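News from the Didance workshop in Stusatcombe

Many of you have been kind enough to ask how the folding work is coming along, so we owe you the story of our October stoppage, which was a bit of a humbling one. We were on fold 22 of a long afternoon, working with dark cloth on the white table, when the arm stopped dead and the Plolleo software put up fault 34.

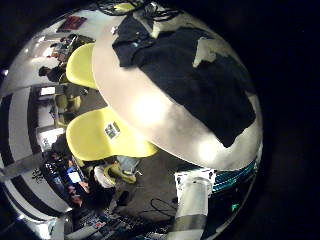 Fault 34 means lost contact with the gripper, and it can come from almost anywhere, so we did what everyone does and blamed the newest thing first - in our case the Usman gripper update. We rolled it back, made a pot of tea and tried again. It managed 19 folds and then stopped in just the same way.

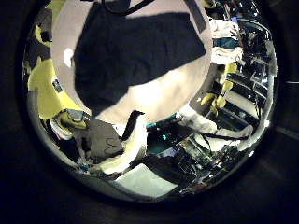 The culprit was a tired connector, working itself a little looser each time the wrist turned over. It has been replaced, the cable now has more slack, and we have since done 245 folds without a stop. One request for anyone joining us on open evenings - please press the stop button before reaching in to straighten the cloth, even if the arm looks fast asleep.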